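Section 4: Cleaning and Storing the Zotilden Folding Work Table

4.1 Before you begin

This section applies to all Zotilden tables supplied by Rusteck, including those delivered with the Radwan side shelf. Read it in full before the table is cleaned for the first time.

You will need:
Two soft cloths
A bowl of warm water
Mild washing-up liquid
The hex key supplied with the table

CAUTION: Do not use bleach, scouring powder or wire wool. Damage caused by these products is not covered by the guarantee.

4.2 Cleaning the top

1. Clear the table and lock both leg braces.
2. Add a small amount of washing-up liquid to the water.
3. Wring out the first cloth and wipe the top from the centre towards the edges.
4. Wipe again with clean water.
5. Dry the surface with the second cloth.

Note: Marks left by tape or labels may need to be soaked. Lay a damp cloth over the mark for 11 minutes, then repeat steps 3 to 5.

4.3 Checking the hinges

Hinges should be checked every 100 openings, or each December where the table is used only from time to time.

1. Turn the table on to its side on a clean, level floor.
2. Open and close each leg slowly. The movement should be smooth and free of grinding.
3. Tighten any loose hinge bolt with the hex key. Stop as soon as the bolt is firm — further turning may strip the thread.
4. Replace any bent pin before the table is used again. Pins are sold in packs of 19 under the Naltlow spares range.

WARNING: Keep fingers clear of the hinges when the legs are being folded. Two adults should lift the table.

4.4 Storage

Store the table flat or upright in a dry room. Do not stack other goods on a folded table. Where it is stored upright, secure it to the wall with the strap provided.

Questions about this section should be sent in writing to Sandrine Deschamps, Customer Support, Rusteck.

Section revised 2018-08-18
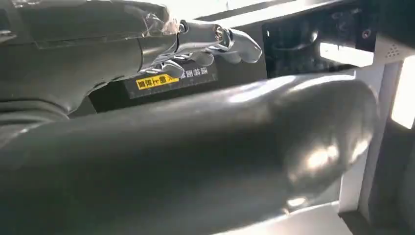

Fig. 4. Metal joints, pins and bolt heads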